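September 2020, desk sessions notebook

Long entry, sorry in advance to whoever reads this after me (hi Itzel!). I'm writing it all down while it's fresh, and my tea is still within reach.

We're still on the everyday desk set for Surkelora. The aim is the same one we settled on in July: give the policy plenty of examples on a desk that looks like a desk, with cables and tins and somebody's figurine on it. The bare-table set from Druravus is lovely and clean, but the policy trained on it got so confused the first time it met a mug with a lid that I felt a bit sorry for it.

Count for the sponge task is now 198 episodes kept. I threw out 6 from this batch, 5 of them because I was impatient on the leader arm and closed the jaws before I'd lined up properly. The other one was a dropped wrist stream. I've left that one in the reject folder with a note, so please don't clean it out until Heriberto has had a look at the logs.
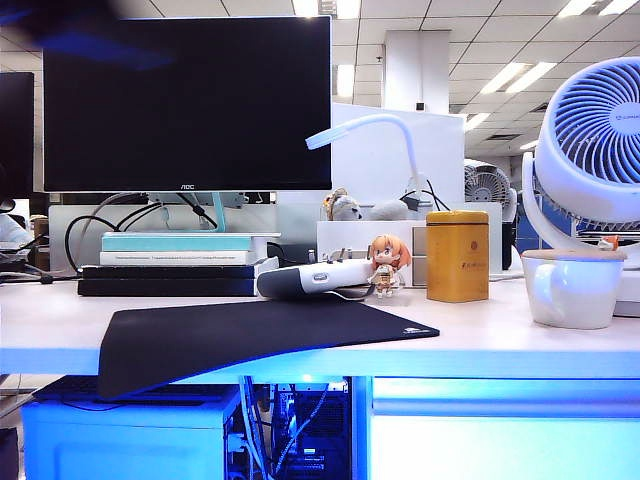 Fixed view, monitor off, arm likely passing at upper left.

I do like the monitor dark for these. With it on, the fixed view kept shifting its exposure and the whole desk went muddy. The blue light from under the desk is a different matter. It tints the white top a little, and Heriberto and I went back and forth on it over lunch. He'd like to correct for it, I'd like to leave it be and let the model see some odd lighting, and for now we're leaving it. The curled corner of the mouse pad stays too, though I'd want some episodes with it flat before we call the set done.

Wrist view next, where most of my worrying goes.
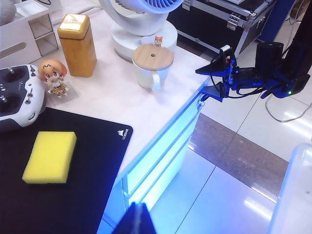 The yellow sponge is an easy color to find against the black pad, maybe too easy, and I keep wondering whether the policy is learning "go to yellow" and nothing more. The canister is a golden yellow as well, so if it starts reaching for that we'll have our answer! Itzel suggested a gray sponge for part of the next batch and I think she's right. I'd also like to turn the sponge 90 degrees between runs, because I have a bad habit of putting it down at the same slant.

Still to do: upload the kept episodes to Ruteo, fix my typo in the task label ("spogne", all the way through, oh dear), and ask Orozco if the spare gripper fingers have shipped.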